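Contract Failure Reviewer, Robot Simulation (part time, remote)

Posted 10/7/22 by Zusico

Zusico is looking for two contract reviewers to help us find out why our simulated kitchen robot keeps failing at the same job. The project is called Givus. It runs a two-armed robot in a computer-rendered kitchen, and the software is meant to be moved to a real machine at our Grendport site next May. Until the fault is understood, that move is on hold.

The problem

The task is to take hold of a cabinet door and move it. In 1851 logged runs, the most common failure was a gripper that pressed into the door panel while the software reported a clean grip on the handle. The arm then kept pulling. In the simulator this costs us a bad run. On a real machine it could break a hinge or a finger joint, or hurt a person standing next to the cabinet. Our collision check did not stop the arm in these runs, and we do not yet know if the check is wrong or if it is being given the wrong contact data.

What you will be looking at

Reviewers work from rendered views taken over the robot's body, looking toward the grippers and the pink and lavender panels. 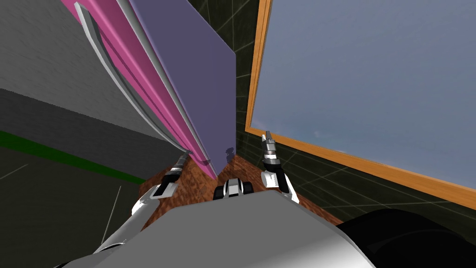
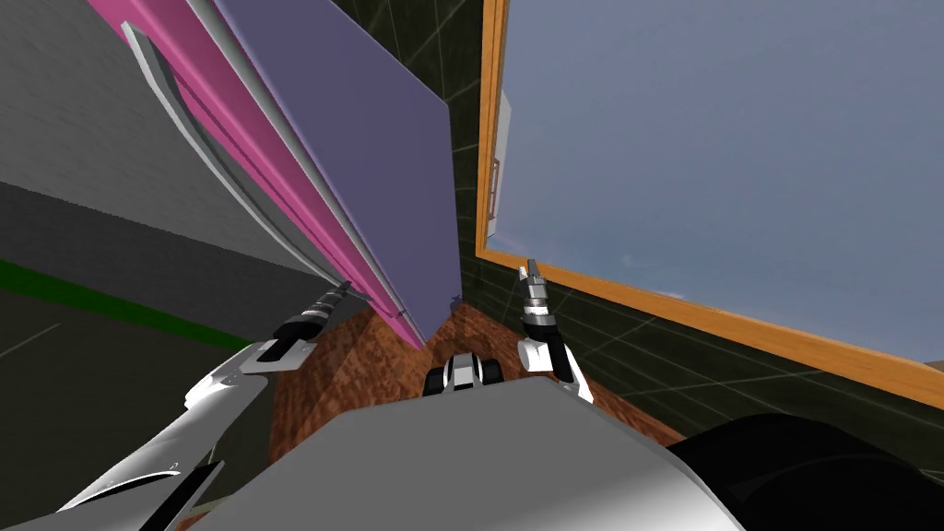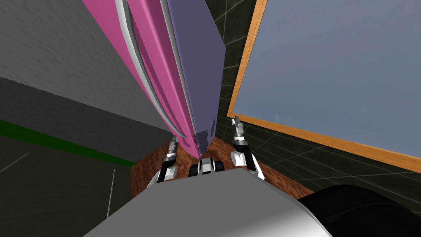

What you will do

Go through assigned runs one step at a time and mark the first step where a finger and a panel overlap or come too close to call.
Compare your mark with the contact log and write down any mismatch.
Sort each failure into one of 4 groups: approach, grip, pull, or release.
Flag any run where the arm kept moving after a stop command.
Join one call a week with the safety team.

You will not be asked to fix code. If you see a cause you think we missed, put it in the notes field and the safety team will read it.

What we need from you

Experience with fault reports, quality inspection, machine safety or lab work. Robotics experience is helpful but not required.
Patience with repetitive material. Many of the runs look almost the same.
Clear written English. Your notes go straight into the fault report.
A computer that can play back 3D scenes without stalling. Our viewer, Tjoa, runs on Windows and Linux.
Good color vision or a tool that makes up for it, as the panels are told apart by color.

Terms

The contract is for 3 months at some 15 hours a week, paid hourly. Training takes one day and is paid at the same rate. You may work any hours you like outside the weekly call. Run data may not be copied or shared.

How to apply

Send a resume and a short account of a fault you helped trace, including what you got wrong along the way, to Anas Farouk, safety lead, through the Zusico careers page. Put "Givus review" in the subject line. Applicants we want to talk to will be sent four sample runs to mark before the interview.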